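Flurkent 장비 / 소형 암 / Bustel 암 셀 (베이스 플레이트 포함)

Bustel 암 셀
설치, 세팅, 점검, 수리 안내 겸 제품 페이지

제품 개요 | 구성품 | 설치 | 티칭과 시뮬레이션 | 정기 점검 | 고장 대응 | 수리 접수 | 부품

최종 수정 2018년 5월. 그리퍼 항목이랑 케이블 항목 고쳤음. 예전 안내서 출력해서 쓰시는 분들은 버리고 이 페이지 기준으로 봐주세요.

제품 개요

책상이나 작업대 위에서 작은 물건 집고 옮기는 용도의 다관절 암. 6축, 최대 도달거리 700 mm. 몸체는 검정 무광, 베이스 플레이트는 사각형 흰색. 끝단에는 Paucar 2지 그리퍼가 기본으로 달려 나갑니다. 티칭용 소프트웨어는 Flovley, 셀 구매하시면 라이선스 같이 드림.

생산 라인용 아닙니다. 학교 실습실, 연구실, 시제품 테스트, 소량 분류 작업. 이런 데 쓰라고 만든 거. 하루 종일 돌리실 분은 구매 전에 문의 먼저 주세요. 감속기 쪽 윤활 주기가 달라져서 견적도 달라집니다.

사람이랑 같은 공간에서 쓰실 경우 안전 펜스나 스캐너는 별도. 기본 구성에 비상정지 버튼은 들어있는데 그거 하나로 안전 대책 끝났다고 보시면 안 됨. 위험성 평가는 설치하는 쪽에서 하셔야 합니다.

구성품

암 본체
흰색 베이스 플레이트
Paucar 2지 그리퍼, 여분 핑거 팁 세트
컨트롤러와 전원 케이블
암 - 컨트롤러 연결 케이블
비상정지 버튼 (선 달린 것)
영점 핀
고정 볼트 한 봉, 육각 렌치
Flovley 설치 키 (종이에 인쇄되어 있음, 잃어버리면 재발급 오래 걸립니다)

박스 열고 영점 핀부터 챙기세요. 완충재 틈에 끼워져 있어서 박스랑 같이 버리는 경우가 너무 많음. 핀만 따로 주문은 되는데 배송 기다리는 동안 영점을 못 잡습니다.

설치

1. 자리 잡기

평평하고 안 흔들리는 바닥. 바퀴 달린 책상은 바퀴를 잠가도 추천 안 해요. 암이 팔을 뻗은 채로 급정지하면 책상이 같이 갑니다. 접이식 테이블도 마찬가지.

도달거리 안쪽에 모니터, 기둥, 선반 없는지 확인. 팔꿈치가 위로 올라가는 자세가 꽤 높이 올라가기 때문에 위쪽 선반을 많이들 놓침. 벽에 붙여 쓰실 거면 뒤쪽으로 도는 동작은 Flovley에서 막아두시고요.

2. 베이스 플레이트 고정

볼트 4개, 모서리마다 하나씩. 대각선 순서로 살살 조이고 마지막에 한 바퀴 돌면서 본조임. 한쪽부터 꽉 조이면 플레이트가 미세하게 뒤틀리고 나중에 바닥면 기준 높이가 안 맞아요. 한쪽 구석에서는 잘 집는데 반대쪽 구석에서는 핑거가 바닥을 긁는다, 이런 문의 오면 먼저 볼트부터 여쭤봅니다.

플레이트 밑에 고무 패드 깔지 마세요. 진동 줄어들 것 같지만 암이 움직일 때마다 플레이트가 눌려서 위치가 틀어짐. 작업면용 매트를 깔고 싶으시면 암 있는 자리는 잘라내고 플레이트는 작업대에 직접 고정.

3. 암 올리기

둘이서 하세요. 한 사람이 몸통 아래쪽을 받치고 한 사람이 볼트. 팔꿈치나 손목 쪽 잡고 드는 거 금지. 손목 관절은 그 무게를 버티게 만들어진 부분이 아닙니다.

암 밑면의 홈과 플레이트의 돌기를 맞추면 방향이 하나로 정해짐. 안 들어가면 돌려서 다시. 망치 쓰지 마시고요.

4. 배선

전원 내린 상태에서 연결 케이블부터. 커넥터가 딸깍 할 때까지 밀고 잠금 링 돌림. 그다음 비상정지, 그다음 그리퍼 선, 전원은 맨 마지막.

그리퍼 선은 손목을 끝에서 끝까지 돌려봐도 안 당겨질 만큼 여유를 두고 묶기. 타이를 너무 세게 조이면 피복이 눌려서 안쪽에서 끊어져요. 겉은 멀쩡한데 손목을 특정 각도로 돌리면 그리퍼가 죽는 증상. 찾기 제일 힘든 고장이라 처음에 잘 묶는 게 낫습니다.

5. 영점

영점 핀을 첫째 관절부터 순서대로 끼우고 컨트롤러에서 영점 저장. 핀을 뺀 다음에 움직이셔야 됩니다!! 핀 꽂은 채로 구동해서 핀 부러지고 구멍까지 상하면 보증 안 되요.

저장하고 전원 껐다 켜서 값이 그대로인지 확인. 안 그대로면 배터리 쪽 문제니까 고장 대응 항목으로.

티칭과 시뮬레이션

실물을 움직이기 전에 Flovley에서 먼저 돌려보는 걸 기본 절차로 잡아주세요. 새로 짠 동작은 전부. 기존 동작에서 좌표 하나만 바꾼 것도 포함. 급하다고 건너뛰었다가 핑거 부러뜨리는 게 보통 이 단계.

셀 파일을 열면 암, 베이스 플레이트, 작업면이 기본으로 들어가 있음. 여기에 집을 물건과 피해야 할 물건을 올리면 됩니다. 배경은 아무거나. 실내든 야외 지형이든 계산에는 영향 없고, 작업면 높이만 실물과 맞으면 돼요. 작업면 두께를 넣는 칸이 따로 있는데 기본값이 영이라서 실제로 판이나 매트를 쓰시면 꼭 입력. 빠뜨리면 두께만큼 그리퍼가 바닥으로 파고듭니다.

접근 순서는 이렇게. 물건 바로 위로 이동, 핑거 벌림, 수직으로 하강, 닫음, 수직으로 상승. 비스듬히 들어가는 경로는 얇고 서 있는 물건에서 거의 넘어뜨림. 하강 시작 높이는 물건 윗면에서 40 mm 위로 잡는 게 기본값이고 키가 큰 물건이 옆에 있으면 더 올리세요.

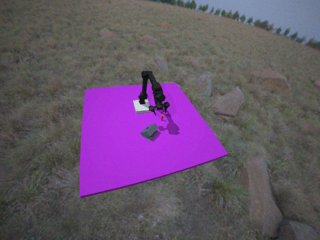

하강 구간에서는 속도를 꼭 낮추기. 이동 속도랑 하강 속도가 따로 있는데 새 동작을 만들면 하강 속도가 이동 속도 값을 그대로 물려받습니다. 버그 아니고 원래 그렇게 되어있는데, 문의가 많아서 다음 버전에서 바꿀 예정. 그때까지는 손으로 바꿔주세요.

핑거가 제일 아래 위치에 있을 때 화면을 멈추고 팁과 작업면 사이 간격을 보세요. 옆에서 한 번, 정면에서 한 번. 위에서 본 화면만 보고 넘어가면 높이가 틀린 걸 못 잡음.

충돌 검사는 암 본체뿐 아니라 그리퍼에도 켜야 합니다. 체크박스가 다른 탭에 있어요. 주변 물건은 실제보다 조금 크게 잡아두면 안전하고, 모양이 복잡한 건 그냥 상자로 넣으셔도 무방. 경사진 윗면이나 홈까지 그대로 그려 넣을 필요 없음.

마지막으로 실물 첫 구동. 속도 제일 낮게, 물건 없이, 비상정지에 손 올리고. 한 사이클 끝까지 본 다음에 물건 놓고 다시. 시뮬레이션에서 통과했다고 바로 정속으로 돌리지 마세요. 시뮬레이션에는 볼트 풀린 거, 케이블 걸리는 거, 팁 닳은 거 안 나옵니다.

정기 점검

쓰기 전마다

핑거 팁 눈으로 보기. 금 갔거나 끝이 뭉개졌으면 교체
비상정지 눌러서 실제로 멈추는지
케이블 눌린 데 없는지
작업면 위에 렌치 같은 거 남아있지 않은지

달마다

베이스 플레이트 볼트 재조임. 대각선 순서 그대로
그리퍼 레일 먼지 닦기. 마른 천으로. 알코올은 팁 고무에 안 닿게
관절마다 천천히 끝까지 돌려보고 소리 듣기. 한 군데서만 걸리는 소리가 나면 기록해두세요
컨트롤러 흡기 필터 털기

해마다

영점 재확인. 핀이 뻑뻑하게 들어가면 틀어진 것
엔코더 배터리 교환. 전원 켠 상태에서 교환하셔야 영점이 안 날아감. 이것만은 전원 켜고 합니다
손목 쪽 커버 열고 그리스 상태 확인. 까맣게 변했으면 닦고 새로 도포. 그리스는 지정품만

청소할 때 압축공기를 관절 틈에 쏘지 마세요. 먼지가 나오는 게 아니라 안으로 들어갑니다. 검정 무광 표면은 손자국이 잘 남는데 물 살짝 묻힌 천이면 충분. 광택제 바르면 얼룩져요.

고장 대응

전원은 들어오는데 암이 안 움직임
비상정지 풀렸는지. 돌려서 당기는 타입이라 덜 풀린 경우 많음. 그다음 연결 케이블 잠금 링. 그래도 안 되면 컨트롤러 화면의 에러 번호 적어서 접수.

켤 때마다 영점이 사라짐
엔코더 배터리. 새 배터리로 갈고 영점을 다시 잡으세요. 새 배터리인데도 그러면 배터리 커넥터 접촉 불량.

그리퍼가 닫히는데 물건을 놓침
팁 마모 확인, 파지력 설정 확인. 얇고 가벼운 물건이라고 힘을 너무 낮춰두면 들어 올릴 때 미끄러짐. 팁이 좌우 짝이 안 맞게 끼워진 경우도 있어요. 팁 안쪽에 L, R 각인 있으니까 보고 맞추기.

그리퍼 한쪽 핑거만 움직임
구동 기어 쪽 핀이 빠진 것. 억지로 손으로 벌리지 말고 전원 내리고 그리퍼째 분리. 핀 교체는 직접 하셔도 되는데 아래 순서 참고.

하강 위치가 자꾸 어긋남
순서대로 보세요. 플레이트 볼트, 작업면 두께 입력값, 영점, 그리퍼 장착 볼트. 대부분은 앞쪽에서 끝납니다.

움직일 때 딸깍 소리
소리 나는 관절을 하나씩 움직여서 찾기. 커버 나사가 풀려서 나는 소리면 조이고 끝. 커버를 조여도 나면 감속기 의심. 더 돌리지 말고 접수해 주세요. 계속 돌리면 수리비가 확 올라감.

손목만 뜨거움
들고 있는 물건이 무겁거나 팔을 뻗은 자세로 오래 대기시킨 경우. 대기 자세를 접힌 자세로 바꾸세요. 바꿔도 뜨거우면 접수.

그리퍼 핑거 교체 순서

암을 접힌 자세로 보내고 그리퍼가 손 닿는 높이에 오게 합니다. 전원 내림. 팁 고정 나사를 풀고 팁을 앞으로 빼냄. 옆으로 비틀지 말것. 레일 홈 닦고 새 팁을 각인 방향 보고 끼움. 나사는 손힘으로 끝까지, 거기서 아주 살짝 더. 나사 고정제는 쓰지 마세요, 다음에 못 뺍니다.

전원 올리고 완전히 벌렸다 닫기를 몇 번 반복. 두 팁 끝이 맞닿는지 확인. 어긋나 있으면 나사 풀고 다시. 팁을 바꿨으면 Flovley에서 팁 길이도 바꿔야 하는 거 잊지 마시고. 긴 팁으로 갈고 예전 길이로 돌리면 바로 바닥 찍습니다.

구동 기어 핀 교체는 여기까지 분리한 다음 그리퍼 뒷커버를 열면 보여요. 스프링이 튀어나오니까 천으로 덮고 여세요. 핀은 가는 쪽부터 들어갑니다. 조립 후 손으로 한 번 움직여봐서 양쪽이 같이 움직이면 정상.

수리 접수

장비 시리얼(베이스 플레이트 앞쪽 아니고 암 몸통 뒤에 있음), 에러 번호, 증상, 언제부터인지. 그리고 Flovley 로그 파일. 로그가 없으면 저희도 추측밖에 못 해서 왕복이 늘어납니다.

보내실 때는 원래 박스에. 그리퍼 분리해서 따로 포장. 암은 접힌 자세로, 운송 브래킷 꼭 끼워서. 브래킷 없이 온 장비가 손목 깨진 채 도착하면 그건 운송 파손이라 보증 처리 어려워요. 박스 버리셨으면 미리 말씀 주세요, 빈 박스 보내드림.

베이스 플레이트는 떼지 말고 그대로 두셔도 됨. 암만 보내시면 되고, 돌아와서 같은 자리에 올리면 영점만 다시 잡으시면 됩니다.

매년 11월은 수리실 장비 교정 기간이라 입고 순서가 밀립니다. 급하신 건 그 전에.

부품

핑거 팁 세트 (표준 / 긴 것)
그리퍼 구동 기어 핀
엔코더 배터리
영점 핀
연결 케이블
베이스 플레이트 볼트 세트
손목용 그리스
운송 브래킷

전부 Flurkent 부품 창구에서 낱개 주문 가능. 긴 팁은 지금 재고 없음, 들어오면 이 페이지에 표시해 둘께요. 다른 회사 그리퍼를 다실 분은 장착면 도면 보내드리니까 문의 양식에 그리퍼 무게랑 같이 적어주세요.

관련 페이지: Paucar 2지 그리퍼 상세 / Flovley 설치 안내 / Bustel 암 도면 내려받기 / 문의 양식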